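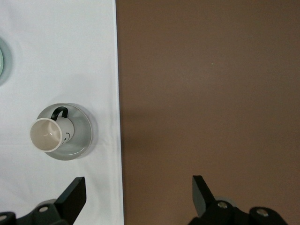

White tablecloth with a plate at its left edge.

Linen Service: Shrinkage, Sizing and the New Wash Formula

Members who rent table linen through the Tanmont cooperative will see two changes from February. The first is a revised wash formula for white cotton and cotton-blend cloths. The second is a change in how cloth sizes are stated on the order form.

The old form listed cut size, meaning the dimensions of the fabric before hemming and before its first wash. A cloth sold as 70 inches square could come back from the laundry well under that after a season of use, and several members reported drops that were too short on one side of the table. Sizes will now be stated as finished size after conditioning. Conditioning means three full wash and press cycles before the cloth enters the rental pool.

Kevin Egan, who runs the plant at Prandlow, put a batch of 300 cloths through the new process over the winter. All-cotton cloths lost most of their length in the first two cycles and very little in the third. Blends moved less and settled sooner. Shrinkage was greater along the warp than across it, so a cloth cut square does not stay square. The cutting room now adds a separate allowance in each direction, and the hem label is sewn on the warp side so that staff can tell which way a cloth should lie on an oblong table.

The wash formula drops the main wash temperature and lengthens the first rinse. Chlorine bleach has been removed from the standard program and is used only on cloths pulled for rewash. Oxygen bleach takes its place in the main wash. Grease removal was the concern here, and Precious Ambrosio at Vikel asked for a side-by-side run on restaurant loads before her kitchen agreed to the switch. The rewash rate in that run was 13 per 1000 pieces, which the plant considers acceptable. Candle wax remains a problem under either formula. Scrape off what you can and bag those cloths separately — wax that reaches the ironer transfers to everything behind it.

A few points on handling. Do not tie soiled cloths in knots to make bundles; the knots hold water and the creases set hard in the press. Shake out crumbs and check for flatware before bagging. Damp cloths should not sit in a closed bag overnight, as mildew marks do not come out under the new program and will be charged as damage.

Starch is unchanged. Members who want a softer hand can order the no-starch finish by writing NS beside the quantity. Napkins are not affected by any of this and keep their present sizes.

Old order forms will be accepted through the end of the month. Thoa Từ has the conversion chart from cut size to finished size and can send it on request.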